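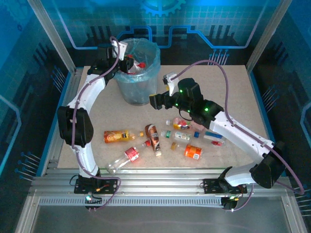
Andville's business park held its open day in January, and I went mostly to see whether the district heating plant is as cheap to run as the flyers claim. Doors opened at 2. The heating tour itself got a folding table and one poster. The poster promised savings of 32 percent, with no word on what that was compared to.

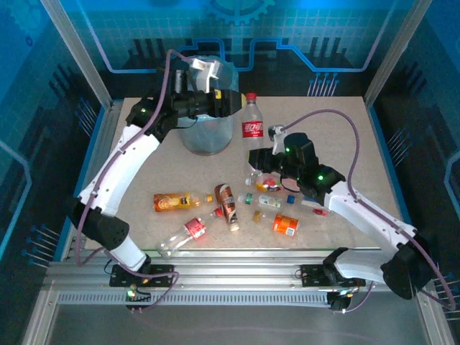
Imogen Garside led our group of 14 and was patient with questions. She said Wirnau supplies the pumps and that 200 homes are connected so far. I asked what those homes paid last winter. She didn't have the bills and gave me an email address. The boiler room was clean and very loud. I'll write to them, but I'm not switching on the strength of a poster.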